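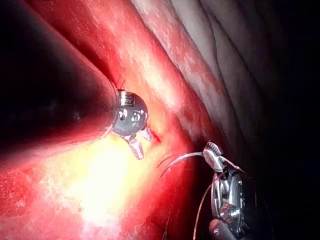
Fletthorpe wrote back this morning that we are keeping our tissue too wet, and that a surface with a film of saline on it will let a knot slide no matter how well it was thrown. They blot before every row and spray again after. They also think our thread is being left too long in the pack once it is opened, so it keeps its curl and fights whoever is tying.

June, suture bench, started 8:40.

I agree with the first point and am not sure on the second. Going to try the blotting today and leave the thread alone so I'm only changing the one thing.

Tissue came up from the cold room at 7:30 in the lidded tray. Weighed on the bench scale before anything else: 1,228 g with the surface liquid poured off, tray tared out. Color good all over, no gray patches, no smell. There was a tear along one margin that I think was there when it was packed, so I turned that side away from the work and didn't use it.

Saline: 400 ml made up in the squeeze bottle, labeled, put on the left side of the tray where I can reach it. The Ambrose bottle leaks at the collar again. I put tape on it and it still leaks. Used the plain one.

Glare. Same problem as last month. On a red surface this shiny, the reflections break up into white specks and small streaks, and a pale needle tip in the middle of that is hard to pick out. Dark thread shows up well against the red. I would not go back to the undyed thread for practice, even though it is cheaper and we have most of a box left. When the tails are curled and the surface is throwing light you need all the contrast you can get.

Tried turning the lamp down two notches. Specks got fewer but the folds went nearly black and I couldn't judge depth at all. Turned it back up one notch and left it there. Moving the lamp over to the side might be better than dimming it. Not done today, the arm on the lamp is stiff and I didn't want to knock the tray.

Row one, no blotting, same as we always do. 18 stitches planned, running, with a knot at each end. Start knot slipped on the second throw and had to be redone. The rest went in all right. The spacing drifted wider toward the far end, where I was hurrying. End knot held under a light pull with forceps, let go under a firmer one.

Row two, blotted first. One folded gauze pad, laid on flat and lifted straight up. Do not wipe. Wiping drags up the little fibrous strands on the surface and then they get caught in the loop. I did wipe at one spot out of habit and spent a while picking fluff and strands off the thread. 18 stitches again. Start knot sat down on the first try. End knot held under the firmer pull.

Row three was a repeat of row two to see if it was luck. I stopped after 6 because the surface was getting tacky and the thread had begun to stick and lift the tissue with it. Sprayed, waited a minute, blotted again, but by then the edges of the cut were looking tired and I didn't trust what I was getting. Not counting row three as a result either way.

So Fletthorpe look to be right about the wetness, going by two rows on one piece of tissue. They blot once per row. With our lamp, I'd say we need to do it once per row and spray again partway, a fine mist and not a squirt. The squirt puddles in the folds and runs back into the cut.

Thread: tails were left too long in row one. I trimmed them shorter in row two and it was easier to see what I was doing. Long tails flip up and curl back over whatever you are holding them with, and then you're pulling on your own thread. Trim as you go. Please put the offcuts in the yellow cup and don't drop them in the tray, I found old ones in it at cleanup.

Needles: all accounted for on the foam block before the tray was moved.

Cleanup finished 11:50. Tissue double bagged and in the waste freezer, bottom shelf. Tray soaked in the Uvix cleaner, then rinsed. It leaves a slick feel if you only rinse once, so rinse it again. Bench wiped down. Gauze is low, one sleeve left in the drawer. Added to the Sondden order sheet along with the thread and a replacement cap for the leaking bottle.

To do next time:

Lamp from the side at full brightness.
Fresh pack of thread opened right before row one, to test the curl question by itself.
Mark the spacing with the pen before starting. The drift in row one was bad.
Send Fletthorpe the notes on rows one and two and ask what they use for blotting. If it is the lint-free squares I'd like to get some.

Added 2:15. Looked at row two again before filing. The fourth stitch is shallower than I thought when I put it in. It held, but I would redo it.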